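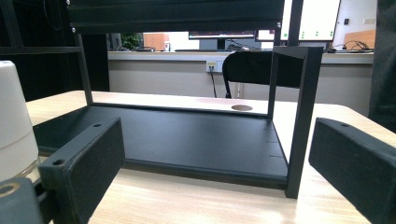

For most of June, the people at Juvska would have told you their gripper was behaving beautifully. It picked up, it put down, it went back to its resting place between jobs, and the log filled with tidy green entries. Then, a little before four in the afternoon, it closed on a part and simply didn't stop closing.

"It wasn't dramatic," says Rochelle Nguyen-Tran, who had been sitting nearby with a mug of tea going cold. "You heard the motor change its note, a sort of complaining hum, and by the time you'd looked up the part was bent." Nobody was hurt, I'm glad to say, though she had been reaching in to straighten a part only a few minutes earlier, and she admits she thought about that a good deal on the bus home.

The run had reached cycle 1009. The machine is meant to ease off once it feels resistance, and the setting for this had been fine at the start of the month. What had changed was the software, a small update from Trillorska which, among plenty of sensible improvements, quietly put the force limit back to its factory value. Demetrius Benavides spent 19 days finding this out. He swapped the cable, he swapped the motor, he very nearly swapped the whole arm (he'd got as far as asking Vostitz for a price, and went rather pale when it came).

In the end he sat down with the logs, all 3581 lines of them, and a packet of ginger biscuits, and read from the top. The reset was on line 1505, written in the same plain type as everything else. "I'd scrolled past it twice," he told me, laughing, though I gather he wasn't laughing at the time.

They have since changed a few habits. The limit is now checked every morning before the first grasp, there's a stop button within reach of either chair, and hands stay out of the working area until the power is off, even for the quickest of nudges. Trillorska has promised a warning message in its next release. Rochelle has asked for it to be a large one, preferably in red.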